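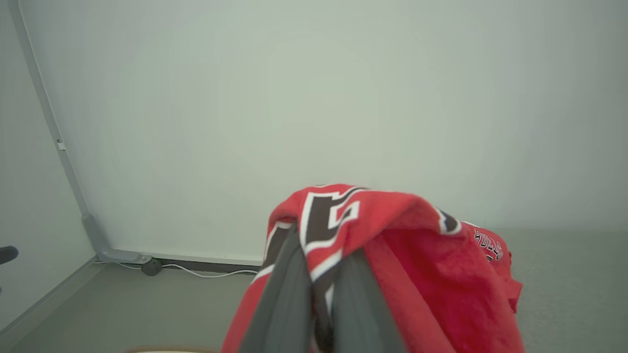 Washing a red basketball jersey and shorts without the numbers cracking

posted by hoopsdad_Asine

My son has a red Bulls jersey with black numbers outlined in white, and the shorts to go with it. He wears both nearly every day and they need a proper wash. The last red jersey we owned turned its white trim pink and the numbers began to lift after one winter. What temperature, and can they go in the dryer? The tag is small and the print is tiny. Our machine is a Wetik with a 15 minute quick cycle and the usual cold, warm and hot. 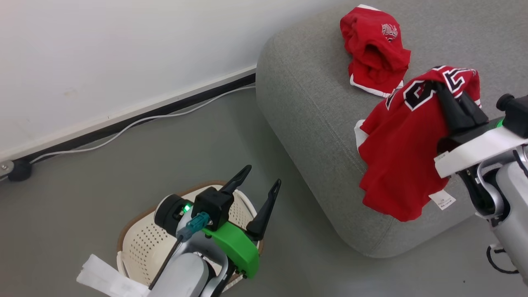 3 replies

Manuela Serra

Cold water, inside out, jersey and shorts together but nothing else in the drum. Hot water is what makes red dye run into white trim. Go easy on the detergent and skip fabric softener, which can leave a film on printed letters. The quick cycle is fine if there are no stains.

Take them out as soon as the cycle ends. A wet red jersey sitting in a heap on top of its own white trim is how you get pink. Hang the jersey from the shoulders - a plastic hanger, no clips on the numbers - and keep it out of direct sun. Don't iron the print. If the back is badly creased, turn it inside out, put a cotton cloth over it and use the lowest setting.

For the tag, take a photo with your phone and zoom in. Go by what it says over anything I say, especially if the numbers are stitched on. Stitched ones take more wear than heat-pressed ones.

clusach_4

I dry mine on low and it's fine. Four years now.

rennie80

Low heat depends on the dryer. Mine runs hot even on low and it wrecked the lettering on a team shirt, so I'd hang it. Also, don't let him leave the set in a pile on the furniture after a game. Sweat dries into the fabric and the smell is hard to get out later. If it already smells, soak it in cold water with a cup of white vinegar for half an hour, rinse, then wash as Manuela says.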